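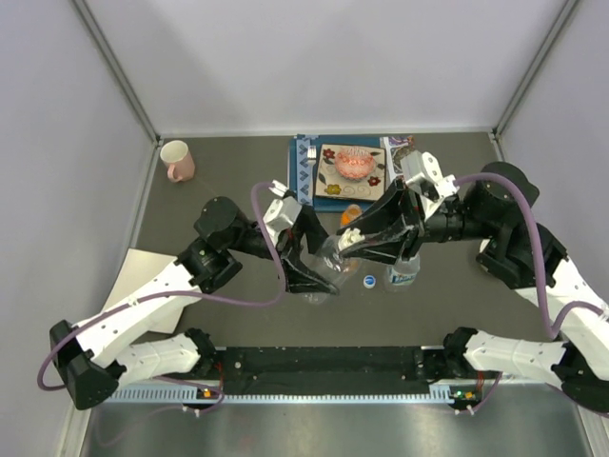 My burgers used to come off the barbecue like little cricket balls, so I've changed a few things since March and I'm much happier!

I weigh the mince now, 200 g a patty, and press a good thumbprint in the middle so they don't dome up. Then into the fridge for 15 minutes while the coals go grey. Salt goes on right at the grill, never in the mix (Svenja Kuster taught me that one at the Vokby street cookout and I argued with her all afternoon).

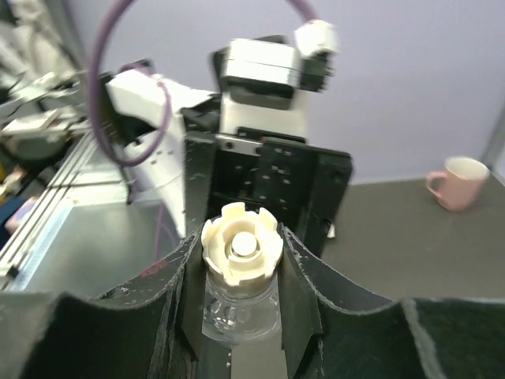

Small clear bottle, cream-coloured cap.

Flip once and don't squash them, however tempting it is. Buns go cut side down for the last minute, and I do the onions in an old cake tin on the cooler side, with a knob of butter and a splash of cider if there's any left by then.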